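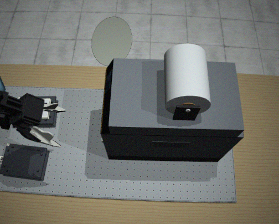

Arm at left, white roll on top of the gray box.

Search notebook Go

25 February 2023

Risk register review, Undora planning group. Register exported with 259 open entries. Scoring is the usual likelihood times impact, each on a five-point scale. Sorted by score, the top of the list is almost all supplier delay. Tamura and Flela appear there under several headings that describe the same exposure.
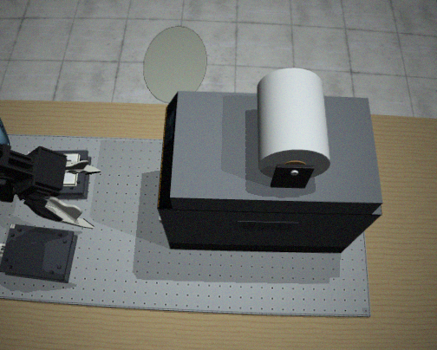
Merged the duplicates by cause, keeping the highest score in each group. Left the original IDs in the notes column so the old minutes can still be traced. Nine entries have no owner. Two of those are scored 20 or higher and have carried the same review date through both of the last planning rounds.

Tried replacing the impact score with a cost range (low, likely, high) for the Brenau contract items only. Ran 1,000 draws in the spreadsheet. The ranking changed more than expected – the exchange rate item moved up past the staffing item, mostly on the width of its high end.

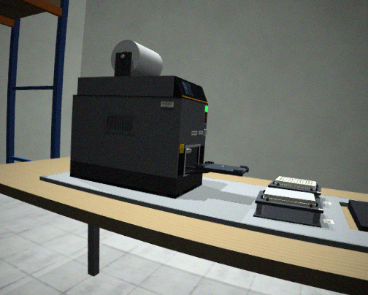 Ranges came from one person per item, so the widths are weak. Need a second estimate before showing this to anyone outside the group. Also need a rule for closing entries. At present an entry closes only when its owner asks, and the unowned ones stay open by default.

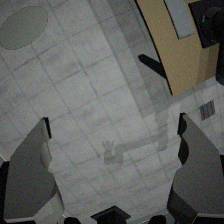 Katsuhiko Murakami: I would fix ownership before touching the scoring. A cost range on an item with no owner still leads to no action. Also check whether the exchange rate item is already covered in the finance register.

To do: assign owners, ask finance for their list, rerun with second estimates.

Recent entries
Closing rules for stale actions
Brenau contract, assumptions log
Scenario planning notes, February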